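Communiqué de presse

19 septembre 2026

Skultska présente sa collection de bonnets bicolores

La maison Skultska met en vente sa nouvelle collection de bonnets en maille côtelée, composée de 6 modèles. Chacun associe deux couleurs, séparées par une ligne nette, et se porte avec ou sans revers.

Les dessins sont signés Nneka Obi, qui travaille pour la marque depuis deux ans. « Je voulais des teintes un peu éteintes, faciles à mettre avec un manteau de tous les jours », explique-t-elle. Le modèle gris-vert et vieux rose ouvre la série. Une petite étiquette rectangulaire, couleur caramel, est cousue sur la partie rose – légèrement de biais.
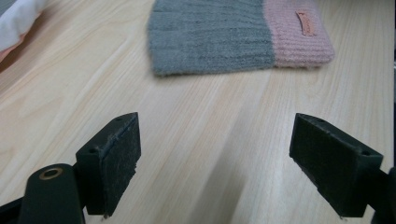
Prix et points de vente

Les bonnets sont proposés au prix unique de 27 euros. Ils sont disponibles dès maintenant à la boutique Raroncombe et sur le site de la marque. Les autres revendeurs seront livrés au fil de l'automne. La collection restera en rayon jusqu'en mars, dans la limite des stocks.

Entretien

Lavage à la main, à l'eau froide, sans essorage. Séchage à plat. Skultska conseille de ranger le bonnet plié, à l'abri de la lumière, pour éviter que la maille ne se détende.

À propos de Skultska

Skultska dessine des accessoires d'hiver en petites séries : bonnets, écharpes et mitaines. La marque est dirigée par Danjuma Ogunleye.

Contact presse : Morenike Akinola, agence Nurnisness. Visuels et prêts de modèles sur demande.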